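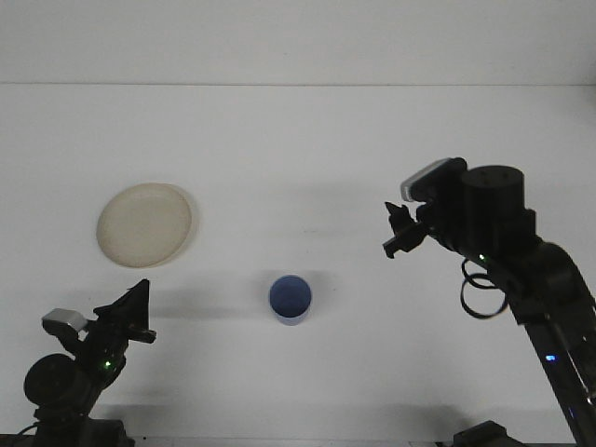

Fig. 1 - plate and cup setup, both arms up. Ticket 3268.

Home | Products | Support | Tickets | Downloads | Contact

Ticket 3268
Product: Lustesov two-arm tabletop kit, eval unit
Software pack: Prunden, trial license
Opened by: Ottilie Strebel
Status: open, waiting on vendor
Priority: normal (please bump, eval period is running)

Problem as first reported

Right arm stops short on the cup pick. Goes to where it thinks the cup is, closes on air or clips the rim. Left arm fine on its own tasks. No error on screen, log says "complete" every time. So the software believes it picked the cup. It didn't.

Task is the stock one out of the Prunden starter set. Cup to plate. Nothing custom. White table, cream plate on the left, blue cup nearer the middle. We are looking at this kit against the Shiferaw one and I need the basic demo to run before I can say anything useful to the people paying.

What I tried before writing in

- power cycle both arms, full off, waited, back on. Same.
- rehomed right arm from the menu. Same.
- reseated the wrist camera plug on the right. Same.
- swapped the USB port. Same, plus the left camera took a while to come back.
- ran the camera check page. Both pass.
- reinstalled the starter set. Same.

Vendor reply 1 (pasted from email)

"Please confirm lighting is even and the work surface is free of glare. Please confirm that cables do not restrict the wrist joint. Please send the label number from the arm and a picture of the arm near the cup."

Lighting is even. It's a white table and a white wall, you get soft shadows and that is all. The cup has a faint shadow to one side. If that throws off the vision then the sales page needs a rewrite.

Cables: there is a loop hanging by the right arm. I have moved it by hand through the whole reach with the motors off and it doesn't pull tight anywhere I can find. Will tie it back anyway and rerun.

Picture attached.

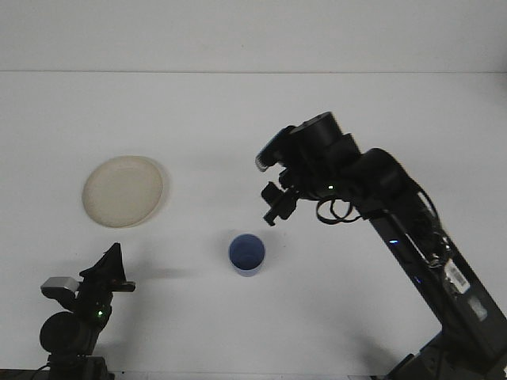
Custis lab, 6 February 2021

Right arm with the gripper over the table, up and to the right of the cup. Barcode label is on the lower link, small gray sticker further down from it. Can't read the label off the picture so I went and got the number off the arm itself: 2569. Please check that against the shipping list, the packing slip had the page with serials missing.

Lights: green on the wrist, blue on the link. Manual says green is ready and blue is link up, so acording to the lights everything is happy. There is a second blue one lower down, fainter. Not in the manual that I can see. Is it a status light or what? Please answer this one, it was in my first email also.

Rerun with cable tied back

40 tries, cup put back on the same tape-free spot by eye, plate not touched. Still misses, same direction each time. Always short, toward the arm's own base. Tying the cable made no difference so I've taken the tie off again.

Same direction each time is the useful bit I think. Random misses I would blame on the camera or a loose finger. This looks like an offset.

Vendor reply 2

"Misses in one direction can mean the arm base position in the config doesn't match the real mounting. Please check the file for the right base."

Checked. The config has the right base set to the wide mounting. Ours is bolted at the narrow one, which is what the quick start sheet in the box shows. So sheet and default config disagree. Left base entry is correct, no idea why only one side.

Changed the right entry to narrow, saved, restarted Prunden. First go it loaded the old value again. Turns out you have to hit Apply in the Bases tab AND save the file, saving on its own does nothing. No warning. Second time it held.

Results after the fix

Closer. A lot closer. Gripper now comes down over the cup instead of next to it. Still lands a touch off to one side and sometimes drags the cup before it gets hold. Vendor wants a hand-eye calibration next, but the calibration board was not in our box. Packing slip lists one. Please send.

Open items for vendor

1. Ship calibration board.
2. Confirm serial 2569.
3. What is the second blue light.
4. Fix the default config or the sheet, one or the other.
5. "Complete" in the log when the gripper is closed on nothing. This is the one that worries me most. The gripper must know how far it shut. If the product can't tell a cup from air I have to put that in the review.
6. Extend the trial by however long the board takes. The license runs out before July otherwise and we lose the comparison.

Notes for our side, not the vendor

Arms themselves I like. Stiff enough, quiet, wrist camera mounts didn't slip when I nudged them. Docs are the weak part. Support does answer, give them that, 2 replies and the second one was right. Shiferaw took longer to write back but their starter task ran first time out of the box. Not going to score either untill the board is here and I can rerun this properly.

Don't move the right base to wide to match the file. Somebody will want to. Leave it bolted where it is until I'm done, and if you use the arms in between put the config back how you found it.

Ticket left open. Next update when board arrives.
O. Strebel

Recent tickets
- Prunden: Apply button grayed out in Bases tab
- Lustesov kit: missing serials page on packing slip
- Left wrist camera slow to reconnect after port swap
- Shiferaw kit: request for second trial license
- Gripper fingers, where to order spares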